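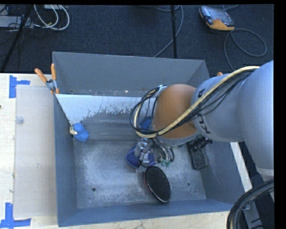
The KUKA arm picking from the gray bin at the Korkdale returns building.

Returns bench: what changes in January

The picking arm at Korkdale moves from trial to regular use on the early shift in January. Shireen Nkosi, who runs returns, has asked us to set out what that means for the people on the bench, as there have been a lot of questions in the break room.

Mixed returns come in from the Bikemano stores and get tipped into bins. Until now a person has stood over each bin, taken the items out one by one, looked them over and put them on the right cart. On a normal day the bench handles 2,000 items. During the trial the arm took 700 of those, mostly soft toys and small household goods. It will start at the same level and go up only when Shireen and the shift leads agree to it.

No jobs are being cut on the bench. The lifting and reaching part of the job gets smaller, and the checking part gets bigger. Items the arm can't pick are left in the bin, and a person clears them at the end of each run. Dark, shiny or flat things pressed up against a bin wall are still the worst for it. Whoever is on the station also decides whether an item is fit to resell. The arm has no part in that.

Four people have been trained to run the station so far. Mandla Potgieter and Busisiwe Lekota were the first two, and both have been on it since the start of the trial. Busisiwe says her shoulders are better at the end of the week but that the first days were dull, with too much standing and watching. The rota has been changed because of this. Nobody will spend more than two hours at the station before swapping to grading or packing.

Mandla would like it known that the bins must not be overfilled. Keep the load well below the rim, and check that the clamps are tight before you start a run. Stop the arm from the handheld controller before you put a hand in the bin, every time, even for one item. Put the controller back where the next person can find it.

Pay grades for the station are still being talked over. Riaan Ndlovu is handling this for the bench staff and will report back when there is an offer. The Flimthorpe building is not getting an arm this year.

Training for the next group is open to anyone on the early or late shift. It takes two mornings, paid at your usual rate. Give your name to Marthinus Buthelezi in room 126, or leave a note in his tray.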